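Notebook, July, kitchen table rig

Back on the kitchen task today, and I have sore forearms to prove it. The goal is still 3000 usable demos by the end of the month across the whole table. I checked the tally before lunch and we're at 2000 recorded, but 537 of those are flagged for one thing or another, so please don't go telling Kerr we're two thirds done!

Most of the flags are lost tags. If you roll your wrist too far on the way into the bowl, one of the markers on the finger blocks turns away from the lens and the opening width goes to garbage for a few frames. I've started holding my elbow out like a chicken and it does help. Other thing: start every take with the fingers fully open and hold still for a slow breath before moving. I kept rushing that part and the alignment script hated me for it.

Speed is worth a note too. I was showing off a bit (I can do the bowl to cooktop move really quickly now) and then played the path back on the arm at the Fluddale bench, where it tripped the joint velocity limit on almost every take. Slower hands, then. Try to move like you're carrying somebody else's soup.
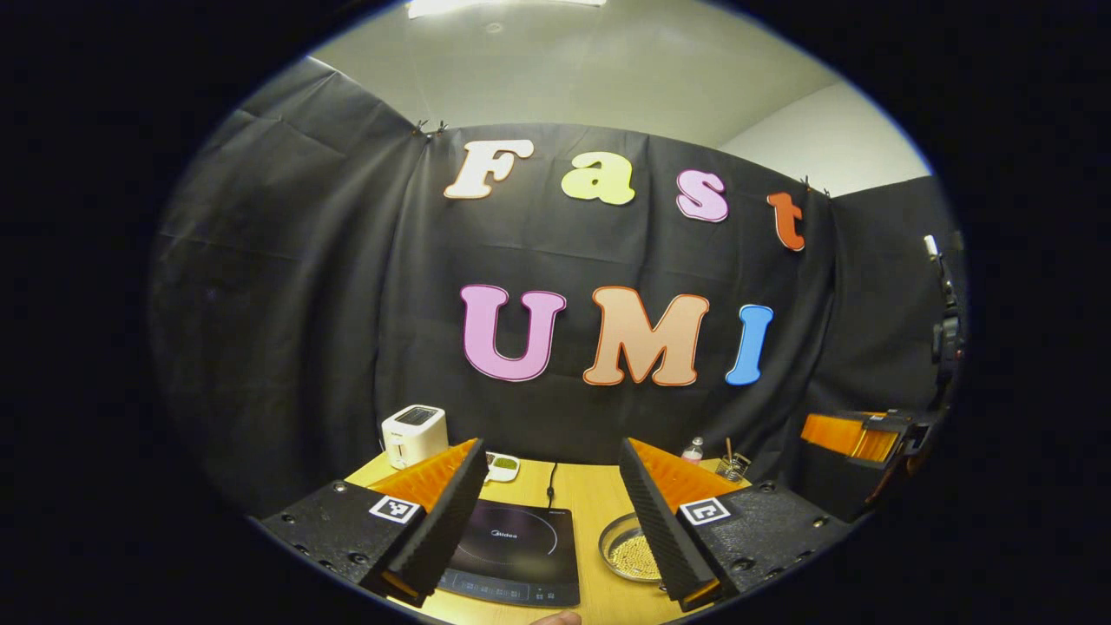
Notebook entry by Irfan Ansari | Briterex demo bench | July

Order for the afternoon was toaster first, then the bowl of beads, then the cup with the sticks. The toaster is easy, it's boxy and white and the fingers find it without much thought. The bowl is a pain. It's clear glass, and with those pale little beads in it I'm never sure the policy is looking at the rim or at what's inside. I'd like to try a block of takes where the bowl starts in a different spot every time, say 800 of them, and see if the grasp point stops wandering. The orange pads grip the rim well enough if you come in level. Come in tilted and it slides.

The sticks I enjoy! You have to close just above the cup and lift straight up, and if you drift sideways the cup wants to come along. I did a bunch of these badly on purpose and then recovered, so we have some corrections in the set (labeled "recovery", please keep them out of the clean split).

Still to sort out: the Kekbridge export drops the last second of any take that ends with the gripper closed. Workaround is to open up and back off before you stop recording. Also the cord behind the Midea cooktop needs to go in the same place each time, I kept nudging it.

Next session I want to do the bottle with the white cap, and swap hands halfway through so it isn't all my right arm in the data.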